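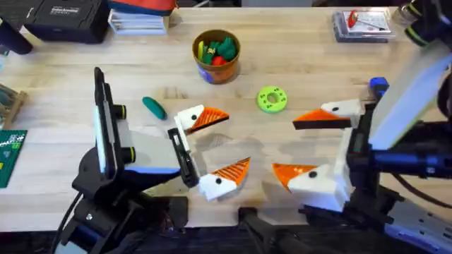

Small toys on the table, with the brown cup toward the back.

Posted Dec 20, 2024

I have now read three books and one very long newsletter about getting small toys under control, and I'm less convinced than when I started.

The newsletter is called Zasimstead and it comes out of somewhere that has a lot more closets than I do. It was recommended to me back in April, when I made the mistake of complaining at a school pickup. The idea is that every small object in the house gets a "home," the home gets a label, and once the labels are up the children (and presumably the adults) will start putting things back. The author says a family can own up to 1000 small pieces under this system and never see one on the floor.

I doubt it. I doubt it enough that I kept notes.

First, the claim that small toys wander off because they don't have a home. Ours had a home. Ours had several. There was a row of bins under the window, with drawings on the front for anybody who couldn't read yet, and it worked well for the kind of toy that clearly belongs to a group. Blocks went with blocks. Then there was everything else: the thing from a birthday bag, the thing from the dentist, a wheel. Where does a wheel live? The newsletter says you should make a "pending" box. I made a pending box. It filled up in a week and then it was simply the toy box, only with a worse name.

Second, the table. All of these people hate a table with things on it. The phrase they like is "clear surfaces, clear mind," and I've looked for anything behind it besides the fact that it sounds nice. My mind is about the same either way. A pale wood tabletop shows everything you put on it, that much I'll grant. Crumbs, marker, one raisin. But it's also the one place in the house where small things can be found again. If it's on the table I can see it. If it's in a bin with a label I have to remember what I meant by the label.

Last winter I wrote MISC on two different bins. I stand by both of them.

Then there's the matter of buying stuff to hold your stuff. I gave in on this one and drove out to Pustevdale, where there's a big store with an entire aisle of it, and I came home with a set of stacking trays made by Fung. Clear plastic, 10 compartments, a lid that snaps. They look great in the store because they're full of wooden beads sorted by color. At home the compartments were too small for the animals and too big for the beads, and the lid needed two hands and some temper. They are in the garage holding screws now, and I'll say this for them, they're very good at screws.

The cup costs nothing. A plain cylinder sort of cup takes up less of the table than a tray does, and you can carry it into another room without planning ahead. Mine is brown, with a colorful label down near the bottom, and it has outlasted every storage product I've paid for. I'm not going to turn that into a method. I've seen what happens when someone has one good idea about a cup – there's a workbook by spring.

What about rotation? This is the part where you put half the toys away and bring them out again later so that they feel new. People swear by it. I tried it for most of the summer with a big zippered bag from Stestano, the kind meant for blankets, shoved behind the winter coats. A few observations:

The toys I put away were asked for the next morning. All of them, as far as I could tell, including some that hadn't been touched since we moved.

The toys I brought back were interesting for maybe one afternoon. So was the bag. The bag was more interesting, to be fair to it.

I forgot about the second bag until October.

Maybe it works in other houses. The Zasimstead author says it takes "patience and consistency," and I notice that this is what gets said about every system that didn't work for you. It can't be wrong, because if it fails you weren't patient. I'd have more respect for a newsletter that said: try it for a week, and if it's annoying, quit.

One of the books tells you to tip every small toy you own into the middle of a room and count them. It wants a number so you'll be shocked. The author got 879 at her own house and describes having to sit down. I didn't do this. I don't know what I would have done with the number, and I do know who would have been picking them all up.

So what do I do? Not much, and it goes something like this. Small toys are allowed on the table. They get pushed back toward the far side when we need the middle, which leaves an open patch of wood for a puzzle or homework. Whatever has rolled onto the floor gets picked up before anyone walks around in socks. Anything broken goes in the trash while it's still in my hand, because if I set it down I'll start thinking it can be fixed. That last one did come from a book. I'm not completely closed to books.

Every couple of weeks I go through the lot with a paper bag and take out whatever has stopped being a toy, by which I mean cracked egg halves from the vending machine, stickers that have lost their stick, the mystery wheel (no, I still have the wheel). It takes less time than printing labels did. The bag is never full and the table never looks different afterward.

A couple of you wrote in after the last post to say I should at least get a tray, a nice one, so that the clutter looks intended. I've thought about it. A tray on a table is a smaller table on top of your table, and I already know what happens to tables in this house. But I'm told there's a sale on in Pustevdale after the holidays and I'm as weak as anybody, so we'll see.

If you have used one of these systems for more than a year, with real children in the house and without a spare room, leave a comment. I'd like to know which one, and what you did with the pending box. Please don't send me the Zasimstead link, I'm already subscribed and can't find the button to get off the list.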